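Home | Stories | Essays | Archive | About

Blocks

2 min read

My aunt kept the blocks in a flour tin from before I was born. There were 26 once. By the summer I cleared out her apartment I could find only a handful, and I carried them to the white table by the window and sat down.

She had one rule — the tall one goes last. I used to put it first, to annoy her, and she would wait until I was in bed and build it over again.

I had the keys until four. The movers from Isah were late.
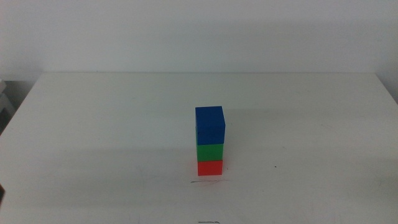 Cellstead, 14 Jun 2019

Red, then green, then blue. I left it standing and started on the closet. When the movers came, one of them asked if the table was going too. I said yes, but to take it last.

Recent stories
The Ferry to Tultum
3,000 Steps
What the Vullik Man Sold Us
April, Upstairs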